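Prevgate Neighbours Help Board
Home and Kitchen
Viewed 2,785 times

Moving somewhere with hardly any cupboards, what do I do with all the dry food?

Asked by Ailbhe Corrigan, 24th September

Hello all, I hope this is the right section, and do move it if it isn't. My mum is leaving her house in Kadness and coming to a flat near me, which I'm delighted about, but the kitchen has one double cupboard and a drawer that sticks. She has cooked for a houseful all her life and has the food to prove it. I started on the shelves last weekend thinking I'd be done by lunch, and by teatime I was sitting on the floor surrounded by lentils.

The tins I can manage. It's the dried things that have me beaten, the herbs and the packets of this and that. Some have a date on and some don't, and Mum says dried herbs never go off and I'm being wasteful. I don't want to start the move with a row about marjoram.

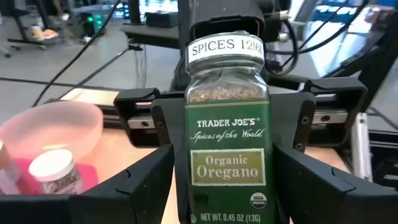 She also likes everything out where she can see it, and I do understand that. Her eyes aren't what they were and if a thing goes to the back of a cupboard it may as well be in Australia. But there's a big sunny window over the worktop in the new place and I've a feeling that's the worst spot for them. So I suppose I have two questions. How do you decide what's worth taking, and where do you put it when you get there? She'll be cooking for one most nights, and for five or six when we all descend on her.

Any advice very welcome, and thank you for reading all that!

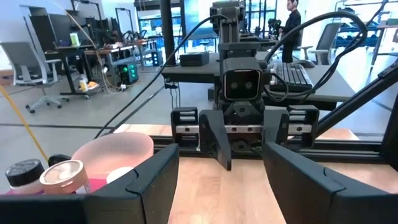
Orla Doherty replied:
Oh Ailbhe, you have my sympathy, I did the same for my aunt and I still find barley in my coat pockets.

Your mum is half right, so you can tell her that and everybody keeps their dignity. Dried herbs kept dry don't really turn nasty, they just fade until you may as well be adding grass clippings. What I do is rub a pinch between my fingers and have a good sniff. If it smells of itself it comes with you. If it smells of cupboard, out it goes. Let her do the sniffing! My aunt wouldn't hear a word from me about her sage but she threw it out herself quick enough once she'd had her nose in it. Anything that looks clumped or has little threads or webbing in it goes straight in the bin outside, and check the flour and nuts while you're at it.

Whole spices last a good deal longer than ground ones, so keep the cloves and the peppercorns. Oily things are the ones to be strict with. Ground almonds, wholemeal flour, sesame seeds, brown rice, they all go bitter, and you'll know it when you smell it (a bit like old crayons).

As for where, you're right about the window. Sun and steam are what spoil them. If there's a bit of wall away from the cooker, a narrow shelf one jar deep is lovely, nothing can hide behind anything. Failing that, use the sticky drawer. Rub a candle stub along the runners, lay the jars on their sides with the labels up, and she can read the lot without bending. Write the labels out again in thick black pen.

Then there are the half-finished packets. Everybody has them. Put them all in one box and make that the box she cooks and nibbles from for the last fortnight before the van comes, and you'll be amazed what disappears. 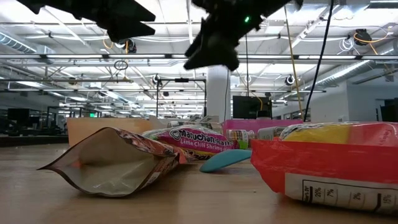
Jodik replied:
just bin it all and buy new. herbs are cheap, removal vans aren't

Madigan replied:
I wouldn't go as far as Jodik, though I take the point about the van. When you've lived with the same things on a shelf for years it's a comfort to see them come out of the box at the other end. I'd let your mum choose a few favourites no matter how they smell, and be firm about the rest.

Sealed packets in date can usually go to a food bank, but do ring first, as ours in Prevgate won't take anything opened and sometimes has more pasta than it can shift. Opened ones, offer to the neighbours.

One more thing you didn't ask about, and forgive me if you've got it in hand. Do the crockery before you decide on the shelves. We did ours the other way round and put up a beautiful little shelf for jars exactly where the plates needed to go.

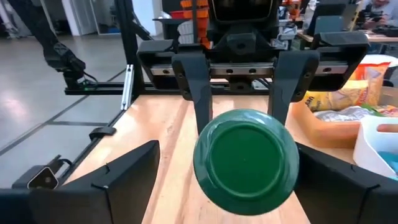 If she's feeding six now and then she'll want six of everything, but the spares can live on top of a wardrobe in a box with her name for them on the side. Keep two or three of each in the kitchen itself. Stand the big serving dishes on end in a rack if the cupboard is tall enough, as lifting a heavy stack to reach the bottom one is no fun with sore wrists.

And unpack the kettle first. Good luck to you both.

Ailbhe Corrigan commented:
Thank you so much, all of you. We had the great sniffing this evening and she has parted with the marjoram of her own accord. The tarragon is coming with us and I'm not to mention it again. Off to look for a candle stub.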